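**From:** Chidubem Ugwu
**To:** Skarketcombe Print & Paper list
**Date:** September 2021
**Subject:** Re: [skark-paper] Anybody seen the Makowska show yet?

> Has anybody on the list made it to the Makowska yet for the monotype show? I'm trying to decide if it's worth the drive. The card they mailed has one piece on it and I can't tell if it's a print or a drawing or what. Also is it mostly small stuff? My husband will only come if there's something he can stand back from.

Yes! Go! I went twice in one week and I'd go again tomorrow if I didn't have a press to clean.

The piece on the card is a monotype, but I see why you can't tell. She rolls a thin black over the whole plate, wipes into it with rags and what looked to me like the wrong end of a brush, prints it, and then goes back into the ghost with graphite once it's dry. So it's a print with a drawing sitting on top of it, and in the good ones (most of them are good ones) you lose track of which is which. On a postcard it all flattens out to gray mush. On the wall the blacks are so soft you want to put your face in them.

As for size — tell your husband he's in luck. The front room is small work, all the river pieces, and you'll want to get close and stay there. Then you go around the corner and the back wall is one huge grid of 343 sheets, pinned edge to edge with no glass. Every one is the same stretch of bank at a different hour. From the doorway it reads like weather moving across the room. Up close they're separate little pictures, and some of them are nearly nothing, a smear and a line. I stood back, walked up, stood back again, and I must have done that for half an hour. The guard started smiling at me.

A few things I'd quibble with. The wall text is too long and hung too low. The three color pieces by the stairs look like they wandered in from another show, though a friend I respect thinks they're the best things there, so don't take my word for it. And the lighting in the side gallery is harsh on the varnished pieces, so go in the morning if you can.

There's a catalog, 174 pages, nice uncoated stock, and the plates are much better than that card. I bought one. The essay in the back about her years at the Lakska workshop is the part I keep rereading, mostly for the bit where she describes mixing her black too stiff on purpose. I tried it last night with the Clilteck ink I had on the shelf and got something pretty close on the second pull. Third pull was a disaster. If anyone has a better modifier for it, I'd love to hear, mine goes stringy.

Show stays up through January, so there's time. I'm happy to drive if a few of us want to make a day of it — I can fit 3 plus me, and there's a good soup place across the street.
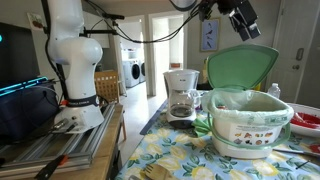
*Robot arm on its base, band apparently reading Franka Emika, with a clamp handle near the table corner*

Oh, and for whoever asked last month about the flat file: it's still here, still yours if you can get it down my steps. Five drawers, one sticks. Bring a second person and some blankets.

Write me on or off list about the carpool.

Chidubem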